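Undermount sink

An undermount sink is a basin fixed to the underside of a countertop, so that the edge of the counter opening sits above the rim of the bowl. It is distinguished from the drop-in sink, whose rim rests on top of the counter, and from the vessel sink, which stands on the surface. The type is used in both kitchens and bathrooms.

Construction

The bowl is usually made of vitreous china, enameled steel, stainless steel or a cast resin compound. Bathroom models have a flat flange around the outside of the rim. The flange is bedded in silicone sealant and held by clips, which are screwed into threaded inserts set in the counter material or bonded to it with epoxy. Heavy bowls need a separate support frame attached to the cabinet walls.

Because the cut edge of the counter stays exposed, the counter must be of a material that can be finished on its edge and that does not swell when wet. Natural stone, engineered stone and solid surface sheet meet this condition. Particleboard with a thin facing generally does not.

Reveal

The relation between the counter edge and the bowl wall is called the reveal. In a positive reveal, part of the flange is left visible. In a negative reveal, the counter projects over the bowl. In a zero reveal, the two are flush, and the opening has to be cut from a template supplied with the bowl.

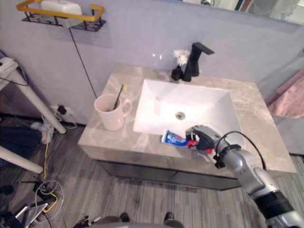 Positive reveals are easier to inspect and reseal but leave a ledge where soap residue collects. Negative reveals hide small errors in cutting, though the underside of the overhang is hard to clean.

Manufacture

Ceramic bowls are slip-cast in plaster molds, dried, glazed and fired. Shrinkage during firing varies from piece to piece, and for this reason makers state a tolerance for the outside dimensions. The Vodidon works at Cuvaddale grades its rectangular bowls into 4 size classes after firing and supplies a template for each. Its Skurkar bowl has an inside width of 356 mm and an inside depth of 103 mm.

Maintenance

The sealant joint is the part most likely to fail. Typical signs are dark staining along the joint and moisture inside the cabinet. Repair consists of supporting the bowl from below, removing the old sealant, drying both faces and applying a new bead.

See also: Countertop; Drain (plumbing); Vitreous china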